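首页 体育 综合 赛事筹办 评论 图集
体育 > 综合 > 赛事筹办

斯图里科运动会下月开幕，票务和交通仍是一笔糊涂账
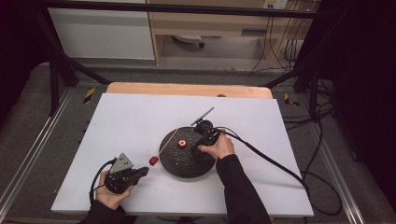
开幕式的票还买得到吗？

买得到，公开发售的余票只剩最高两档，低价票在首轮抽签中已经分完，组委会没有说明会不会加放。

斯图里科（Sturkurico）运动会定于11月开幕，设18个大项，比赛分布在118处场地和训练点。组委会昨晚在新闻通气会上再次表示“一切按计划推进”。同样的话，今年春天说过，夏天又说过，其间开幕式彩排推迟了两次，游泳馆的看台换了一家承包商，火炬路线砍掉了北边整整一段。

争议最大的还是票。负责票务系统的Clokix公司称，首轮抽签“公平、透明，运行平稳”。记者要求查看各价位的中签比例，对方答复说数据属于商业信息。按组委会年初公布的方案，开幕式应有2000张低价票留给本市居民，究竟发出去多少，通气会上三次有人问，三次都被转到下一个议题。赞助商和各级代表团拿走了多少座位，同样没有数字。

交通方面，市政府要求沿线单位在赛会期间错峰上班，能在家办公的尽量在家办公。两条主干道将划出专用车道，只供运动员、官员和持证媒体使用。通告发了厚厚一本，公交改线图印在倒数第几页，字小得很，住在老城南的居民恐怕要拿放大镜找自己那一站。接驳车由Engström公司运营，该公司承诺高峰时段发车间隔不超过八分钟。上个月的测试赛它也是这么承诺的，当天散场后，主体育场东门外的队伍排到了河边，末班车开走时还有人没上去。公司事后称那是“有价值的压力测试”。

组委会运营主管罗桑热拉·巴斯托斯（Rosângela Bastos）在会上说，测试赛暴露的问题“绝大部分已经解决”。被问到剩下的是哪些，她说会在适当时候公布清单。她还表示，市民的抱怨可以理解，等比赛一开始，大家的情绪自然会热起来。

这个判断未必错。大型运动会开幕前，照例人人骂堵车、骂票价、骂吉祥物难看，第一块金牌一挂上脖子，街上就有人披着旗子唱歌了。可是情绪热起来和账目算清楚是两回事。场馆临时设施的预算今年已经调过一次，调整后的总额至今只见于一份内部简报，市议会要求公开，得到的回复是“正在整理”。

赛后利用的说法也经不起细问。自行车馆据称将交给Pritix公司改作社区健身中心，合同尚未签署，收费标准也没有定。馆址离最近的居民区要换两趟车，附近那座旧体育馆去年刚以“使用率不足”为由关门。新馆凭什么就能坐满，规划文件里写了一句“预计需求旺盛”，没有附任何调查。

组委会表示，最后一批余票将于月底上午十点在网上放出，每人限购两张，现场不设售票窗口。退票办法稍后另行通知。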